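Against the Reading Log

By Ifeoma Ajayi
20 December 2021

My son's third grade teacher sends home a reading log every week. He reads for 25 minutes a night, I sign a box, and the sheet goes back in the folder. In June the school told us proudly that the third grade had logged 3,528 sessions over the year. I signed more than 30 of those, and I can tell you that a good many were signed in the car, on my knee, at a red light.

I asked two other parents how they handle theirs. Houshang Sharifi fills in the whole week on Sunday night. Jinfeng Lu used to be strict about it until her daughter began setting the kitchen timer and closing the book in the middle of a sentence when it rang. That bothered her enough that she quit signing.

So what does the number measure? Parents with pens, mostly. A child who reads under the covers until ten gets the same box as a child who stared at a page about volcanoes. A child whose mother works nights gets no box at all, and in our school that means no pizza lunch.

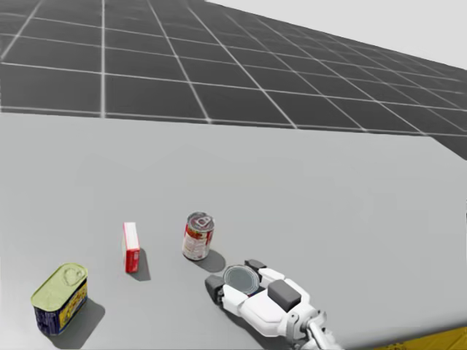
Computer-rendered tabletop with a robot hand holding an object.

The district's answer, this fall, was to buy an app. Gradesar does what the paper did, with badges. Kids tap start, kids tap stop, and a chart goes up. At the parent meeting we heard that 82 percent of families were "engaged," and when I asked what counted as engaged, the answer was opening the app once in a month. By that standard I am engaged with my dentist.

I don't think the teachers are fooled. Halima Oyelaran taught second grade in our building for years, and she told me she never needed a log to know who was reading. She sat down with each kid for a few minutes and asked what happened in the book. It took time, and she had to give up part of her morning for it. I suspect that is why it doesn't spread. You can't put it on a slide.

People will say a habit has to start somewhere, and that some homes need the push. Maybe so. I would like to see someone check before we spend another year on it. Drop the log in one classroom, keep it in the one next door, and in the spring ask the kids in both rooms to talk about a book they liked.

My son, for the record, is on his third time through the same book about sharks. We stopped writing it down in October.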